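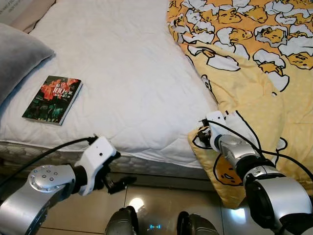

Bed-making cell gets a birthday service

Reading time: 2 minutes

I spent most of last week on the floor beside the bed with a hex key in my teeth, so here's the news from our two-armed bed maker. It has now done 2,677 blanket pulls since October, and the right arm has done far more than its share of them. Quilted protectors are easy going. Blankets hanging over the side are what wear out the fingers - all that folded cloth dragging through the same grip.

Ezequiel Rivas and I swapped the right finger pads at 1,174 pulls and really should have done it again sooner (my fault, I lost the spares behind the Rimer cabinet!). The new ones are on. We also gave the arm cables a bit more slack up near the grippers, then moved both arms slowly through their full reach to see if anything snagged. Nothing did, though the left one still brushes its own joint when it points right down.

Encarnación Mateos has asked that whoever shuts down at night wipe the fingers with a dry cloth, no spray please, and check the screws on the big round joints by hand. If one turns, write it in the Grulto log and leave the arms off until I've had a look.

Recent items
- Kleinschmidt bench gets a new vise
- Notes from the Bindutham visit
- Who has the good torque wrench?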